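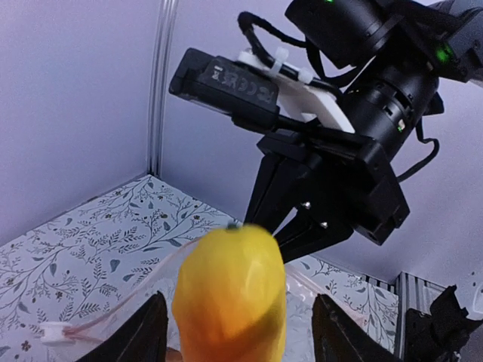 Mai
Par la rédaction

La halle d'athlétisme de Flolldale ouvrait ses installations techniques au public le temps d'un après-midi, avant la fermeture annuelle. La visite partait de l'entrée des officiels à 14 heures, par groupes, et suivait le trajet d'un athlète un jour de compétition : chambre d'appel, piste d'échauffement, anneau, zone d'arrivée. Les tribunes, d'une capacité de 3 011 places, n'étaient accessibles que du côté de la ligne droite opposée.

L'anneau mesure 200 mètres à la corde et comporte six couloirs. Les virages sont relevables par vérins hydrauliques. En position basse, la surface est plane et la halle peut recevoir d'autres disciplines ; en position haute, l'inclinaison est verrouillée par des butées mécaniques et la pression du circuit est coupée. Le passage d'une position à l'autre a été effectué devant nous. Il est lent et presque silencieux, le bruit venant surtout du groupe hydraulique logé sous le virage nord. Un opérateur se tient à chaque extrémité du virage avec un bouton d'arrêt. La montée s'interrompt dès que l'un des deux relâche la commande.

Le revêtement a été posé par l'entreprise Buzatu. Il est préfabriqué et collé en lés sur la structure des virages, avec des joints de dilatation aux raccords avec les lignes droites. Ces raccords sont le point faible de l'ensemble. Deux d'entre eux ont été repris l'hiver dernier après un décollement en bordure du couloir un, et la reprise se reconnaît à une teinte légèrement plus sombre. L'épaisseur est augmentée dans la zone d'appel de la longueur et à l'aplomb des départs de sprint.
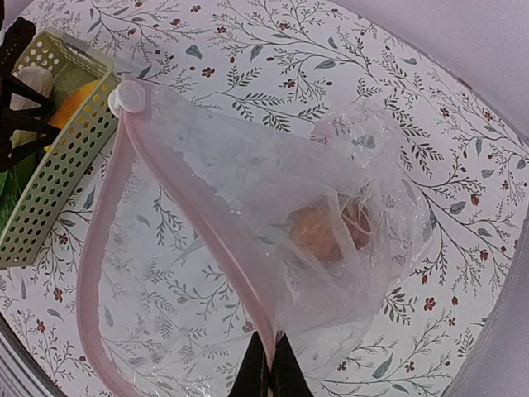 La corde fait l'objet d'une vérification à chaque remise en configuration haute. Les mesures sont prises virage par virage, puis reportées sur une fiche signée par le responsable de piste et par le juge-arbitre. La fiche exposée dans le couloir technique était celle du meeting de Dulcombe, dernier rendez-vous de la saison en salle. On y lisait aussi la température relevée au sol et l'état de la lice amovible.

Le chronométrage occupe un local vitré à la hauteur de la ligne d'arrivée. Le système, fourni par Padness, associe une caméra de photo-finish principale, une caméra de secours placée à l'intérieur de l'anneau et des capteurs de pression dans les blocs de départ. Le pistolet est électronique et relié aux haut-parleurs situés derrière chaque couloir, de façon que le signal parvienne à tous les partants au même instant. Avant chaque session, un test à zéro contrôle le décalage entre le signal de départ et le déclenchement du chronomètre. La lecture de l'image d'arrivée reste manuelle : l'opérateur place le curseur sur le torse de chaque concurrent, et un second juge valide.

Pour le demi-fond, un comptage des tours par transpondeur double le relevé sur papier. Les deux listes sont comparées à chaque passage, et le papier prévaut tant que l'écart n'est pas expliqué. Lors du meeting de Dulcombe, 3 transpondeurs sont restés muets pendant la course féminine ; le classement a été établi à partir du relevé manuel et de l'image d'arrivée.

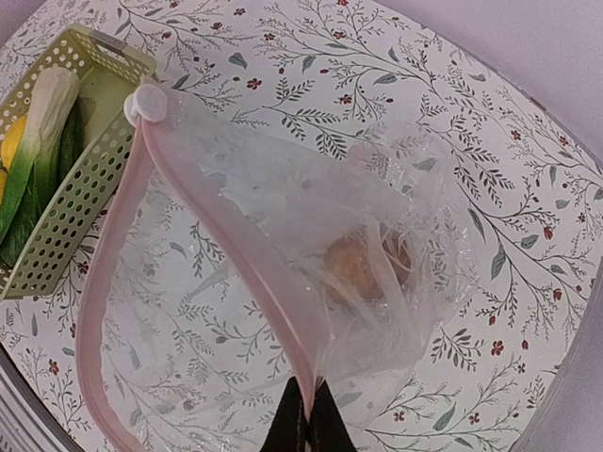

Combien de tours compte un 3 000 mètres sur cet anneau ?

Quinze tours complets, avec départ et arrivée sur la même ligne. Le départ est donné sur une ligne courbe et les concurrents peuvent se rabattre sans attendre.

La visite se terminait par la chambre d'appel, une pièce basse équipée de bancs et d'un tableau horaire. Les pointes des chaussures y sont contrôlées avec un gabarit métallique. La ventilation, jugée insuffisante par plusieurs clubs, doit être remplacée pendant la fermeture d'été, de même que l'éclairage du couloir menant à la piste — les travaux étaient déjà balisés au sol. La réouverture est prévue pour la reprise des entraînements hivernaux, avec un nouveau contrôle de la corde avant la première compétition.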